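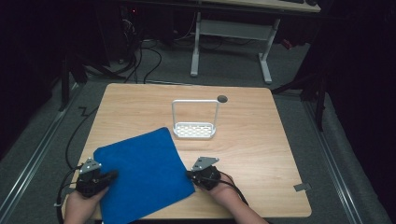 Hiu-tung Su began Skusby in May as a rally game with one car and one hill. It now has 302 stages, and she still builds most of them herself.

"I wanted a driving game that would run on my mum's old laptop," she says. "That set the limits for everything."

The full download is small by current standards. Su keeps it that way by reusing road pieces and drawing the trees as flat pictures. "At speed you don't look at trees. You look at the next bend."

Her first publisher, Umach, asked for a career mode and online races. She agreed to the career mode and said no to the rest. The two sides parted on good terms, and Bruvia now handles sales.

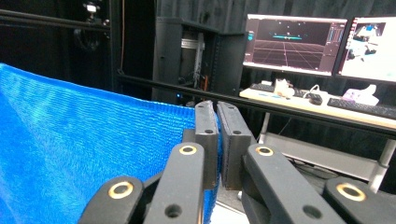

Handling and updates

Players on the Skusby forum have logged 3,164 bug reports, many of them about the gravel. Su rewrote the grip model twice. "The first version was like driving on soap. The second was too kind — you could take a hairpin flat out."

The next update adds Tanoli, a mountain region with night stages and split screen for up to 2 players. Gamepads will work without extra set-up, and old saves will carry over.

She has no plans for a phone version. "I tried it with touch steering and kept going off the road. I'd sooner fix the replay camera first."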